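Werkstattbuch, Freitag, 1. April 2022

Leimversuche, Fortsetzung. Stutia hat die zweite Charge Hautleim geschickt, wieder mit dem Zettel, sie sei »deutlich elastischer« als die erste. Elastischer als was, steht nicht dabei. Ich habe beide Chargen gleich angesetzt, über Nacht quellen lassen und heute früh im Wasserbad auf Temperatur gebracht. Die neue riecht weniger. Das ist bisher der einzige Unterschied, für den ich unterschreiben würde.

Probestücke: Buchblocks aus dem Restpapier von Kerkiline, Laufrichtung geprüft, Rücken gerundet, einmal mit Gaze und einmal ohne. Insgesamt 34 Stück, mit Bleistift auf dem Vorsatz nummeriert. Lise Lachance möchte, dass wir die Blocks ohne Gaze gleich weglassen, die verkaufe sowieso keiner. Stimmt, aber gerade dort sieht man am ehesten, was der Leim allein hält. Bleiben also drin.

Zum Aufschlagtest. Der Prospekt von Prumum nennt für den Dispersionskleber 2.282 Aufschläge bis zum ersten Riss im Rücken. Eine Zahl auf die letzte Stelle genau, ohne Angabe von Papier, Blockstärke oder Luftfeuchte. Ist das ein Mittelwert? Der beste Block? Ich habe hingeschrieben und gefragt, als Antwort kam noch einmal derselbe Prospekt. Unser eigener Block aus dem letzten Durchgang kam mit dem alten Hautleim auf 2.084, und daraus würde ich gar nichts ableiten. Ein Block ist ein Block. Außerdem haben wir zu zweit aufgeschlagen, und Lise geht mit den Seiten anders um als ich.

Offen ist auch, was »Riss« heißen soll. Ein Haarriss am Kopf, den man nur gegen das Licht sieht, oder eine Lage, die sich bewegen lässt? Mein Vorschlag: Wir schreiben beides auf, getrennt. Lise hält das für Papierkram. Wir haben uns vertagt.
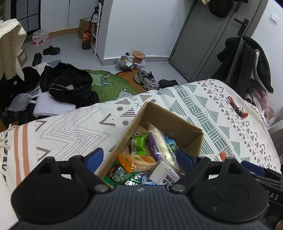
Der Bellamy-Presse traue ich nach wie vor nicht. Links drückt sie stärker als rechts, am Streifen Kohlepapier gut zu erkennen, und das Nachstellen der Spindel hat daran nichts geändert. Wer presst, bitte die Blocks nach der halben Zeit umdrehen und das dazuschreiben. Die Nummern 7 und 8 sind versehentlich nicht gedreht worden, ich lasse sie in der Reihe, aber mit Vermerk.

Hygrometer: Das Gerät am Fenster und das im Regal sind sich weiter uneinig. Ich notiere beide Werte, bis wir sie mit der Salzprobe abgeglichen haben. Salz ist da, ein dicht schließendes Glas fehlt noch.

Nächste Woche: Blocks aus der Presse, Rücken ansehen, vor dem ersten Aufschlagen nichts biegen, auch nicht »nur mal kurz«. Den Rest der alten Charge nicht wegwerfen, den brauche ich zum Gegenprüfen. Etikett klebt am Deckel, Topf steht unten im Kühlschrank.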